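The bread basket that never holds bread

I own 17 baskets. I know because my sister made me line them up on the lawn last spring, when I was moving out of the flat in Cabrera Street and insisting everything would fit in one trip of the ute. It did not fit in one trip of the ute. The baskets went on my lap, on the dash and up around the gearstick, and I arrived at the new place with willow bits all down my jumper.

Most of them have jobs. The tall one by the back door takes umbrellas and the cricket bat. A pair of squat lidded ones hold the winter socks, and there's a long flat thing under the bed that I've been meaning to deal with for two years. But the ones I keep coming back to are the shallow sort, the kind sold for dinner rolls — low sides, room for a hand to get in, nothing hiding at the bottom. I've had rolls in mine exactly once, at Christmas, and they went stale while we argued about the ham.

What a shallow basket is really for, in my house, is the stuff that's on its way somewhere else. Keys, the good scissors, a stray block from the toy box, the button off my grey coat (still off, still grey, don't ask). I like that you can see the lot from across the room. I've tried drawers. I've tried a very handsome set of felt trays from Ateo, bought in a fit of New Year resolve, and they slid about and collected crumbs and now live in the garage with seedlings in them.

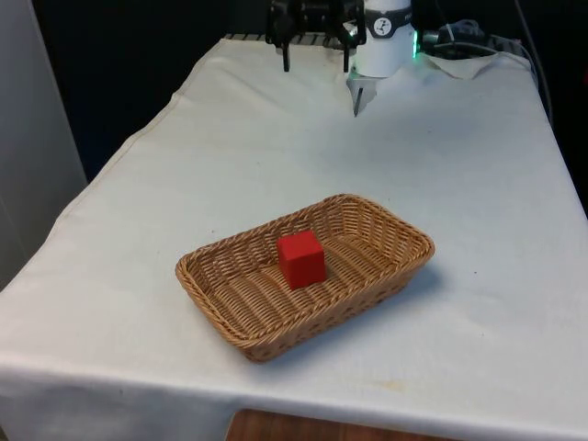
Imogen Tarrant
Contributing writer, Home and Makers

The honey-coloured ones are my favourites. I know the fashion has been for bleached and whitewashed everything, and I did go through a pale phase myself, but a light tan weave on an off-white cloth is about as much decorating as I can be bothered with on a weeknight. Then you drop in one thing with a bit of colour. A bright red cube in a tan basket does more for a table than the bowl of decorative moss balls I was once given, and when you're sick of it you can swap it for a lemon!

I'm fussier about rims than is probably healthy. A braided edge is what I look for first at a market stall, before I've even picked the thing up. I run a thumb all the way round and if it snags anywhere I put it back, having lost one silk scarf and a fair bit of cardigan to a bargain from the Graltetti weekend market. That basket cost me $2. The scarf did not.

Corners matter too. Rounded ones forgive you when you shove the basket along a shelf in a hurry, and they're kinder to hips in a narrow hallway. I like sloped sides for the same sort of lazy reason, as you can tip the contents out in one go and get the cloth in to wipe.

As for where to put it, I've stopped lining mine up with the edge of the table. Everything square to everything else makes my kitchen look like a waiting room. Give it a turn so it sits on the diagonal and the table relaxes a bit. My sister straightens it whenever she visits. I turn it back once she's in the car.

Cleaning is where people get nervous, and I was one of them until I ruined a beauty in the bath. A soft dry paintbrush gets the dust out of a tight weave better than any cloth. For anything sticky I use a barely damp sponge, then stand the basket somewhere airy and out of the sun until the next day. The vacuum is fine with the brush head on, though do take the buttons out first. I've been into that dust bag with a fork more than once.

If you're buying new, the most I've ever paid is $41, at Skustberg, for a rectangular one that has since survived a house move, a puppy and a spell as a hat. It has darkened a little along one side from living near the window, and I've started turning it every few weeks to even things up. Second-hand is still where I have the most fun. Op shops tend to put them up on the highest shelf, stacked inside each other, so bring someone tall or ask for the step.

I promised I wouldn't buy another until the long flat one under the bed was sorted. It's got wrapping paper in it now.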